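Mesh back chair, curved spine: creak and slow recline drift

Forum: Seating and Desks > Repair and Adjustment

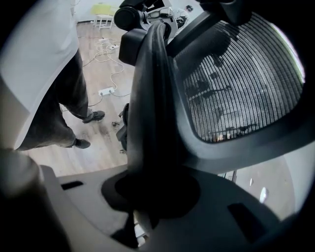

Original post

torque_and_tea wrote:

Chair is a black mesh back task chair with a curved center spine and a light gray plastic panel under the seat. The panel has rectangular slots in it. I bought it used from an office clearance in Vundstead, no paperwork. I think it is a Covard but there is no label that I can find, so treat that as a guess.

Two faults:

1. Creak when I lean back, loudest in the first part of the recline. Stops if I hold still.
2. With the tilt lock engaged the back still drifts rearward over the course of an hour. Not a sudden release. I notice it when I find I am reaching for the keyboard.

Done so far: vacuumed the mechanism, tightened the four bolts I could reach without taking the panel off, wiped the gas lift. No change to either fault.

Questions. Does the gray panel come off from below or does the seat have to come off first? And is the creak more likely to be the spine joint or the tilt box?

---

slotted_pan wrote:

From below on most chairs built like this, but look inside the slots with a flashlight before you pull on anything. On some of them the slots are access holes for the clips. On others they are only there for the arm brackets, and the panel is held by screws from the top under the seat pad. If you pry the second kind you will crack it.

For the creak, sit in it and have someone put a hand on the spine where it meets the base while you lean. You can feel a creaking joint much more easily than you can hear where it is.

---

Zultlow_bench wrote:

I refurbish chairs for a living. Order of checking for a creak on recline:

- Bolts between spine and tilt box
- Bolts between seat plate and tilt box
- Pivot pin, dry
- Gas lift taper
- Mesh frame where it clips to the spine

The last one is more common than people expect. The mesh pulls on the frame all the time and the clip faces rub when the load changes. Press the top corner of the back frame with your palm, chair empty. If it creaks then, leave the tilt box alone.

The drift is a separate fault. Don't assume one fix covers both.

---

torque_and_tea wrote:

Flashlight check done. Through the left slot I can see a plastic hook. Right slot I can see something dark and flat that could be a bracket. So possibly both kinds at once.

Palm test on the frame: faint tick, same pitch as the creak but quieter.

---

greasegun40 wrote:

Spray the whole thing with penetrating oil, work it back and forth, done. Ten minutes. I have never taken a panel off a chair and I have never needed to.

---

Zultlow_bench wrote:

Please don't do this. Penetrating oil runs into the friction surfaces of the tilt lock. On a chair that already drifts you will make the drift worse. It also thins out whatever grease is left on the pivot, so the creak goes away for a few weeks and comes back louder. I get chairs in with exactly this history and the cleaning takes longer than the repair.

White lithium grease on the pivot pin, dry PTFE on plastic clip faces. Nothing at all on the lock.

---

greasegun40 wrote:

My chair was done in July and is still silent. I accept that it has no tilt lock, it is a plain rocker with a tension knob. On a rocker I stand by it.

---

mm_evangelista wrote:

On the plastic hook: slide a flat plastic trim tool in through the slot and push the hook toward the center of the seat, then pull that edge of the panel down a little. Do not pull it all the way. Put a folded card in the gap to stop it snapping back and go to the other side. A metal screwdriver will mark the gray plastic, it is softer than the black parts.

Turn the chair upside down on a blanket first, with the seat resting on a low table so the weight is not on the top of the mesh frame. A mesh back can take a lot of spread load but a table corner will go straight through it.

---

slotted_pan wrote:

I would disagree with turning it over. Upside down, the tilt box is unloaded and everything looks tight. I leave the chair upright, raise the lift to full height, and lie on the floor. Uncomfortable, but the play in the joint is visible when somebody rocks the seat.

---

mm_evangelista wrote:

Upright to diagnose, inverted to work on it. I would not want to catch a seat plate with my face when the last bolt comes out.

---

slotted_pan wrote:

Fine, agreed on that part.

---

torque_and_tea wrote:

Panel is off. Left side was the hook as described. Right side was a hook and one screw, and the screw was hidden behind the flat piece I saw through the slot. Thanks for the trim tool tip, no marks.

Findings:

- Two bolts from spine to tilt box. One tight, one turned by hand.
- Washer under the loose bolt is cupped.
- Pivot pin has old brown grease on it, dry at the ends.
- Lock is a stack of thin steel plates squeezed by a cam. The plates are shiny in the middle and there is a film on them.

The loose bolt could not be reached with the panel on, so tightening the four outer ones was never going to help.

---

Zultlow_bench wrote:

Good, that is most of it. Replace the cupped washer, don't flip it. Clean the bolt threads, medium threadlocker, tighten evenly. If you know the torque spec use it, and if you don't, go snug plus a quarter turn with a short key. The inserts on some of these are cast into alloy and they strip.

The film on the plates is your drift. Take them out in order, lay them on paper in that same order, clean with isopropyl alcohol and let them dry. No abrasive. If the cam still does not hold after that, the plates or the cam are worn and you are looking for a donor chair.

---

h_covard_fan277 wrote:

Not sure this is a Covard. The ones I have worked on had a two piece spine with a lumbar slider. Yours looks like a single curved piece from the base up. Worth settling before you order parts. There should be a molded part number on the inside face of the gray panel, now that you have it off.

---

torque_and_tea wrote:

There is a molded number but no maker name, and the first characters are worn. I'm not ordering anything except a washer, so I will leave the brand open. Edited the first post to say it is a guess.

---

greasegun40 wrote:

A clearance chair with no label, an unknown number of owners, and a worn lock. At what point do you just buy another one?

---

torque_and_tea wrote:

When the repair costs more than the chair did. So far I have spent 2 dollars on washers and alcohol.

---

mm_evangelista wrote:

Before you close it up, clean the inside of the panel and check that the hooks are not stress whitened at the root. If one is white it will go on refitting. Warm the panel indoors for a while first if it has been in a cold garage.

---

torque_and_tea wrote:

Back together. New washer, threadlocker on both spine bolts, lithium grease on the pin, plates cleaned and returned in order. PTFE on the frame clips. One hook was slightly white at the root - it went in anyway.

Creak is gone on recline. The palm test still gives a tick, but only on the right corner. Lock held for a full afternoon with no drift that I could measure against a tape mark on the wall. I will run it for a while before I call that one fixed.

---

Zultlow_bench wrote:

For the right corner, back off the frame screws, let the frame settle with the mesh tension on it, then retighten bottom to top. If they were done up top first at the factory, the lower clip sits proud and ticks.

Also put a reminder somewhere to check the spine bolts again after 1000 hours of sitting. Threadlocker on an old insert is not permanent.

---

slotted_pan wrote:

1000 hours is half a year for some of us. I check mine when I change the clocks.

---

torque_and_tea wrote:

Will try the bottom to top sequence this weekend. Does the mesh have to be unloaded at the top clips when I back the screws off, or can they stay hooked?

---

Zultlow_bench wrote:

Stay hooked. Two turns on each screw is enough.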